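Local News | Food & Shopping
November | By Dillemine Courier staff

The Ivodden indoor market will stay open two hours later through the winter, until 8 p.m., after its operator reached an agreement with the stallholders' association on heating and cleaning costs.

The later closing applies to the main hall and the produce aisle. The fish counters at the north end will keep their present hours and close at 6 p.m., as their deliveries arrive before dawn.

Lostadero, the company that has run the market under contract with the town since the roof was replaced, said most of the requests for longer hours had come from people who commute by train and get home after the stalls have shut. In a survey handed out at the entrances in the fall, 276 shoppers filled in the form, and evening opening was the change they asked for most. Cheaper parking came second.

Under the agreement, stallholders will pay no extra rent for the added time. Lostadero will cover lighting and security, and the association will put $4,000 toward cleaning for the season. Traders who don't want to work the evening may close at the old time, but have to leave their aisle clear and their shutters down.

The association said a little more than half of its members plan to stay open for the full day at first. Bakers were the least interested, with several saying they sell out by early afternoon as it is. Fruit and vegetable sellers were the keenest.

Adomaitis, the wholesaler that supplies many of the produce stalls, will add an afternoon delivery so that evening shoppers aren't left with what remains from the morning. The truck will unload on the Mill Street side, where parking will be suspended for 60 minutes from 3 p.m. Drivers are asked to check the signs.

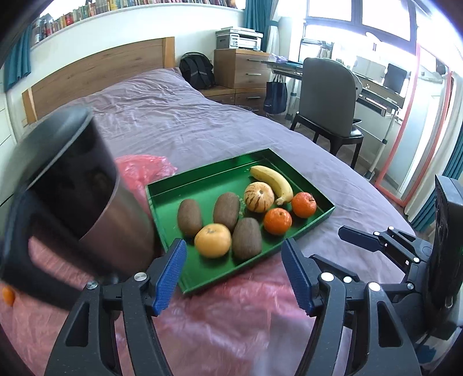 Winter fruit is expected to make up a large part of the evening trade. Citrus prices at the market are close to last year's, according to the association, while bananas have gone up slightly. Some stalls will also sell mixed fruit by the tray at a set price in the last hour, an idea carried over from the summer night markets.

The number 2 bus, which stops outside the main entrance, runs until after the new closing time, and its timetable stays the same. The public restrooms on the lower level will be open until 7:45 p.m.

The later hours will run until the end of March. Lostadero and the association will then look at the sales figures and decide whether to keep them for spring. Stallholders who want to change their hours during the season need to tell the market office a week ahead.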